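Wood grain

Wood grain is the arrangement, direction and appearance of the fibers in a piece of wood. The word is used in several ways. A carpenter may use it for the direction in which the fibers run, while a furniture buyer usually means the pattern of lighter and darker lines on a finished surface. It can also refer to texture, as in "fine grain" or "coarse grain."

Origin of the pattern

In climates with distinct seasons, a tree adds a layer of new wood under its bark each year. Wood formed early in the growing season tends to be lighter and less dense. Wood formed later is usually darker and harder. The two together make up a growth ring. When a log is cut into boards, the saw passes through these rings, and the lines seen on the face of the board are the places where they meet the surface.

Trees in the wet tropics often have weak rings or none at all. Their grain pattern comes mostly from pores, mineral deposits and changes in fiber direction.

Effect of the cut

The same log can give boards that look very different. Plain-sawn boards are cut at a low angle to the rings and show wide, wavy lines, arches and long ovals, sometimes called cathedral grain. Plain sawing is quick and wastes little of the log, and it is the most common cut for tabletops and flooring.

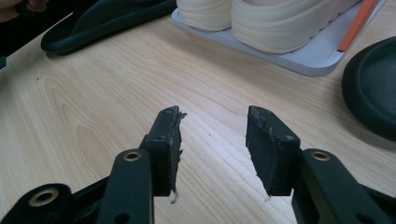 Quarter-sawn boards are cut with the rings standing close to upright in the end of the board. Their lines are straight and close together, and in oak the cut also exposes pale flecks known as ray figure. Quarter-sawn boards shrink less across their width than plain-sawn boards and are less likely to cup. They cost more — the log has to be turned often during sawing, and more of it ends up as scrap. Rift-sawn boards fall between the two and are often chosen for table legs, where a straight line on all four faces is wanted.

Veneer follows the same rules. Rotary-cut veneer is peeled from a turning log in one long sheet and has a broad, rambling pattern. Sliced veneer looks more like sawn lumber.

Types of grain direction

Straight grain runs parallel to the length of the board and is the easiest to plane. Spiral grain forms when the fibers wind around the trunk as the tree grows. Interlocked grain changes direction from one layer to the next and can tear under a plane whichever way it is worked. Figure is a separate term, used for decorative effects such as curl, quilting and bird's-eye.

Working with grain

Wood is much stronger along the grain than across it. A shelf is therefore cut so that its fibers run along its length. Planing with the grain leaves a clean surface, while planing against it lifts and breaks the fibers. Sanding across the grain leaves scratches that may not show until stain is applied.

Wood also moves with changes in humidity. Most of this movement is across the grain, and very little is along it. Solid tabletops are fastened with slotted screws or small clips so that the top can swell and shrink without splitting.

Finishing 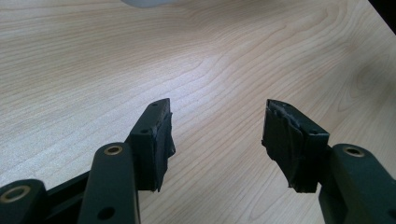 In a February discussion of pale tabletops, Pons wrote that clear oil had turned a light top more yellow than expected within 2 years, and that a water-based finish would have been the better choice. Enix replied that oil was easier to repair and that the change of color was a fair price for it. Both positions are common. Oil-based finishes tend to deepen the contrast between early and late wood, and water-based finishes usually leave it closer to its unfinished look. Dark stains can reverse the pattern in softwoods, as the porous early wood takes up more color than the dense late wood.

See also: Growth ring, Quarter sawing, Veneer, Wood finishing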